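About Buvance

Buvance is a small travel company that plans rail and ferry journeys for people who would sooner not fly. We are based in Rarnley, above the old parcels office on Station Road, and we have been booking trips from the same rooms since we started.

The company was set up by Declan Cosgrove after he left a job in railway timetabling. He had been working out routes for friends in his spare time, mostly long ones with awkward changes, and one November he had so many requests that he began to charge a small fee. The first paying customers were a retired couple going to see their daughter by way of three countries and a night boat. They still book with us.

What we do

You tell us where you want to go, when, and how much walking between platforms you can manage. We send you two versions of the route, usually a quick one and a slower one with more stops, and a price for each. If you like one of them we book the trains, boats and hotels and post you a folder with the tickets in order. Most people now have tickets on their phones as well, but the folder has stayed because customers ask for it.

We allow at least 32 minutes for any change at a station you have not used before. Booking websites will often sell you a much tighter connection, and some people are happy with that – tell us if you are and we will shorten it. 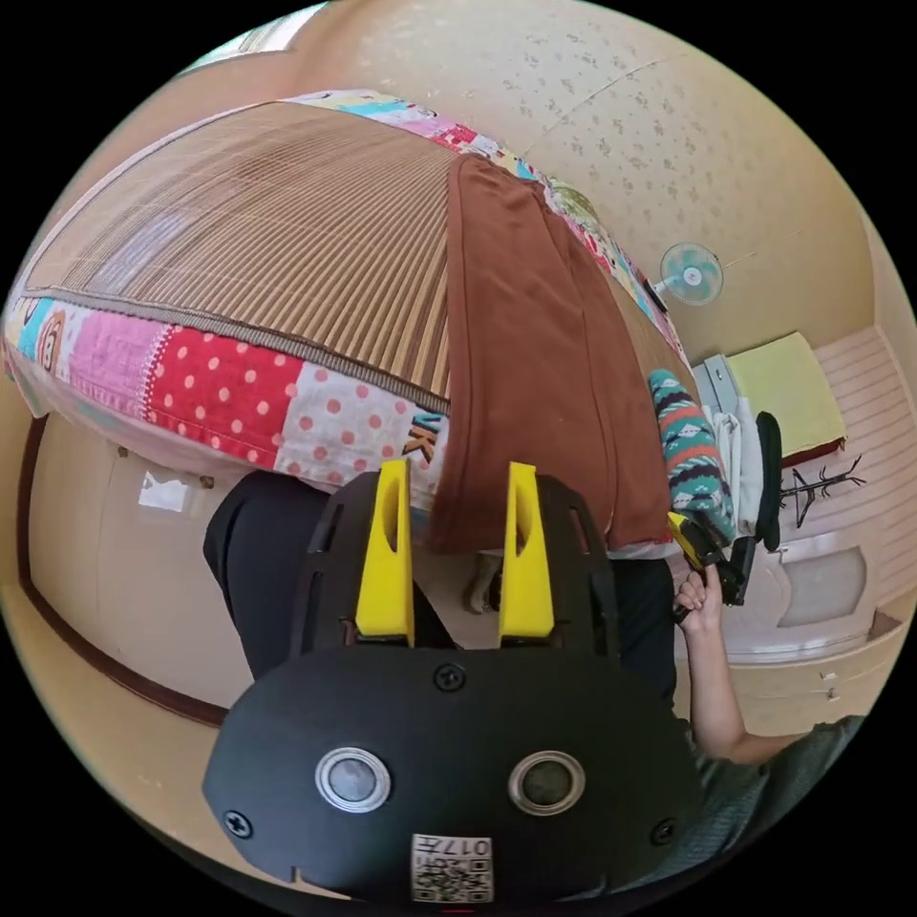 Our group trips are kept separate from the private bookings. We run five a year, all by rail, and each one has a leader from the office who travels with you from the first station to the last. The Clevard trip along the coast is the one that fills first. Groups are small enough to eat at one long table, and there is no extra charge for a single cabin on the sleeper.

Who we are

There are four of us in the office. Declan still does the long routes himself and answers the phone on most mornings. The rest of us share the bookings, the group trips and the accounts. Ferries and anything involving a bicycle are handled by our sister office at McKinnon, which joined us when its owner retired.

We do not sell flights or car hire. We can arrange a taxi from a station to a hotel if there is no bus.

Visiting us

Callers are welcome but please ring first, as the stairs are steep and there is no lift. If stairs are a problem we can meet you in the station café across the road.

Page last updated 2/5/19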